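The Pink Thing on the Rack

I have a theory that you can tell how a room is really used by looking at whatever's trailing across its floor. Shoes mean people come and go. Toys mean you should watch your step. And cables? Cables mean somebody got busy, meant to deal with them on Friday, and then it was Friday.

I've been collecting rooms like that since August, when I moved my own desk into a shared workroom in Atstead and found out how fast a nice pale floor can disappear. My first week there I picked up 13 cords (I counted, it was that kind of week) and only four of them were mine! I dropped the lot in a Merero tote, felt terrific, and spent the next morning digging through it for my laptop charger.

So I'm not here to scold. I love a working room with a bit of a tangle in it. I just think the tangle should live somewhere.
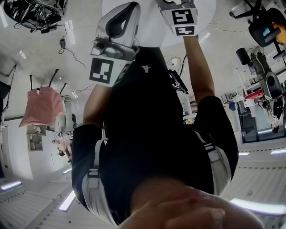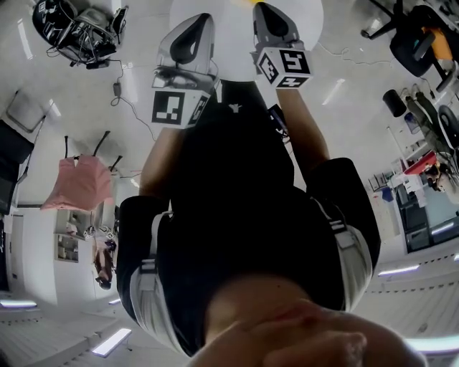 Home & Workspace

Look at the black cables over by the chair in the second picture. I've done exactly that, because a chair is right there and it has arms and a back and it's practically asking. The trouble comes when you want to sit down. Then the whole pile goes on the floor, and the power adapter dangling on its skinny cord gets kicked by everyone who walks past.

What I'd do is steal an idea from the other side of the room. There's a black clothing rack in the first picture with a pink garment hanging on it, and I want that rack badly. Mine is a Soliman, bought secondhand for $19, and not one coat has ever been on it. I loop each cable loosely, hang it over a hanger, and clip the adapter up top where it can't swing. Longest cords at the left, chargers at the right. Took me 11 minutes, and I was on the phone for most of it.

The round white table I'd leave alone, though! Round tables are wonderful for anything you do with both hands, no corner poking you in the hip, and you can come at them from any side. I've been eyeing the Clisura one for ages but it's $300 and my desk still works fine, apart from the drawer.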